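September 11, 2025

Notebook, reading room end of the corridor. Mostly the Zeltport log, with a few things for Zawadi to pick up when she's back, so forgive the length (I've had two pots of tea and nobody to interrupt me).

I spent the morning on the asylum accommodation coverage again. To recap for anyone opening the book cold: we're following how local papers and residents' newsletters wrote about the hotel in Zeltport in the weeks after the council meeting in August, and in particular how a claim gets from one person's mouth into a headline. We have 267 items in the folder now. Horácio has read the lot, bless him, and I've read everything he flagged plus a fair chunk he didn't, to keep us both straight.

The item that took up most of my time was the "warnings ignored" story. It first shows up in the Musavdale newsletter as a remark from a resident who had heard that staff at the hotel were told about a row in the dining room the evening before the window was broken. By the next day it's "staff were warned". Two days on it's "repeatedly warned", and by then the resident has vanished altogether and we've got "sources". I went back through all of it twice, because I was sure I must have missed a second witness somewhere, and I hadn't. It's the one remark, passed along — and I do think the first writer was being careful, for what it's worth. She put "I was told" in, and she put it near the top.

Coding note: I've marked the first piece as hearsay, attributed, and the later ones as hearsay, unattributed. Mutua would rather we had a separate code for things where the attribution was there once and has since dropped off. I was against it yesterday and I've come round. We'll call it "shed" for now and find a better name when Marlene has had a look, as she's the one who will have to explain it in the methods section. Thirteen items go into it straight away.
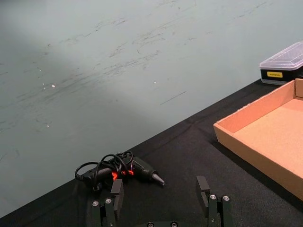 Do we count a letter to the editor as coverage? We count it if the paper printed it under a headline of its own, and the code goes on the headline and the letter separately.

That one has been going round since the summer and I'd like it settled, so I've written it inside the front cover too. The reason it matters so much in Zeltport is that the letters page carried more on the hotel than the news pages did, and some of the headlines are a good deal stronger than the letters under them. There's a lovely, patient letter from a retired bus driver who says he's worried about the doctor's surgery being full, and has been for years, and would somebody please talk to him about it. The headline says FEAR ON OUR STREETS. He doesn't mention a street.

Musyoka rang at lunch from Khaemba. He's had seven interviews so far with people who live near the hostel there, and two with men staying in it, and he's finding the same thing we did, that people are far more willing to talk about what they read than what they saw. He asks whether he should press them on it. I said gently, and only once, and to write down the exact words of his own question as well as the answer. We got caught out on that in the pilot, where half my notes say things like "asked re. safety" and I couldn't for the life of me tell you now what I'd asked.

He also says one of the men would like his interview back to read through before we use any of it. Of course he may. I've told Musyoka to offer it to everybody, residents included, and to allow a fortnight. It'll slow us down a bit and I don't mind.

Agreement check, done after lunch with Mutua. We each coded the same batch without talking (harder than you'd think, he hums) and came out at 95 per cent on tone and a fair way lower on sourcing. I haven't put the sourcing figure in because we were using two different versions of the sheet — mine still had "official" and "council" as one box. My fault entirely. Redo with the new sheet before anyone quotes anything at anyone.

Things that tripped us up, for the sheet:

- "Migrant", "asylum seeker" and "refugee" used for the same person in one article. Code each one where it appears, don't tidy it up.
- Nationality in the headline but not in the text. Two of these. Flag for Horácio.
- Corrections. The one from the Musavdale newsletter was printed on the back page beside the allotment notices. Log the page number as well as the date.
- Police statements quoted second-hand from another paper. Go and find the original statement, and if there isn't one on record, say so in the notes column.

The shared folder is called Skella, with a capital, and the old one with the small s is to be left alone until Marlene has copied her drafts out of it. Please don't save into it. I did this morning and had to go hunting.

Left to do: second read of the August letters, new sheet round to everyone, ring the newsletter editor back (she was very kind and said afternoons are best), and ask Zawadi whether her transcripts from the council meeting include the public questions or stop before them.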